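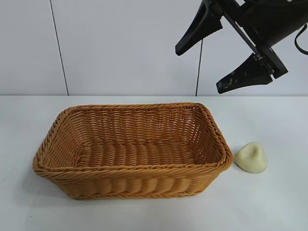 The gripper over the table at Zindside, with the basket to its left.

Our shared workshop has a robot arm! Regulars at Zindside will have spotted it at the far bench already, and a few of you have been asking what it's for, so I went along one evening in March to pester the two people building it.

They are Subira Masanja and Kimutai Nzioka, and they've named the thing Grallus. The plan is modest enough – they want it to pick up small things from a tabletop and put them in a basket, over and over, without anyone standing next to it with a hand on the off switch. Subira has done most of the wiring and Kimutai the software, though they swap whenever one of them gets fed up.

It's been nearly 13 months in the making, which surprised me. Most of that went on the wrist. The first one was printed in one go and cracked, the second was too heavy for the motor behind it, and the one on there now came out of a long weekend of filing and swearing (Kimutai's words). The two black fingers open nice and wide, and the tapered tips are meant to slide in under things that won't keep still. Total spend so far is £277, with the motors taking the biggest bite.

I asked why they'd gone for soft, lumpy things to practise on, when I'd have started with a nice square block. "Blocks make you think you've finished," Subira told me. "Then you give it something squashy and you find out how hard it's been squeezing." She has a point. On the night I was there they set it going 44 times and wrote every single one down in a notebook, good or bad. I had a turn at the keyboard myself and sent the arm off confidently in the wrong direction, so that's in the notebook too, with my initials beside it.

The big worry at the moment is the basket. A woven rim is a lovely thing for a fingertip to catch on, and Kimutai wants the arm to come in higher before it lets go. Subira would sooner slow the whole move down. They were still arguing about it when I left to get my bus.

If you fancy seeing it run, they're usually at the bench from 7pm and quite happy to chat, but please ask before you lean over the table. They could also do with a longer cable and a second pair of eyes on the code – anyone who's done a bit of motor control would be very welcome. There are 2 spare motors in the drawer under the bench as well, and they're both spoken for, so hands off!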